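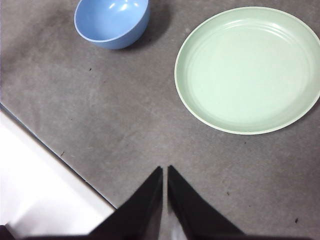 tallowbee
6/29/20
How much should I set aside for spare parts when I buy a small tabletop arm? I've got $3,888 total and the Nodlow arm I want eats most of it.

crankcase_lou
Set aside whatever a full second set of fingers and one spare motor costs, and buy them with the arm. For the Nodlow that's $644 from Plindby last I looked. Shipping on a later order will kill you.

tallowbee
Ouch, okay. That puts me over unless I skip the wrist camera. I only want it moving plastic dishes from one spot to another, so maybe I can live without?

muireann_nb
Please don't skip the camera!! I did that on my first build and ended up buying one anyway in November, plus a new bracket (plus a cable, plus another cable because I got the wrong length). Skip the spare motor instead – I've run mine four years and never swapped one.

crankcase_lou
Four years at what, an hour a week? We run ours 8 hours a day and I've replaced two. Disagree hard on that one.

muireann_nb
Fair, mine's a hobby arm. But so is tallowbee's, right? Bowls and plates weigh nothing.

nasution_fan
Has anyone tried the Clinbridge fingers? Cheaper, and they come in pairs. The tips are a bit wide for thin rims though.

tallowbee
Hobby, yeah, weekends mostly. Leaning toward camera plus one set of fingers now, motor later if I need it. Lou, do you still have the part number for that set?

crankcase_lou
I'll dig it out tonight and PM you. Still say get the motor.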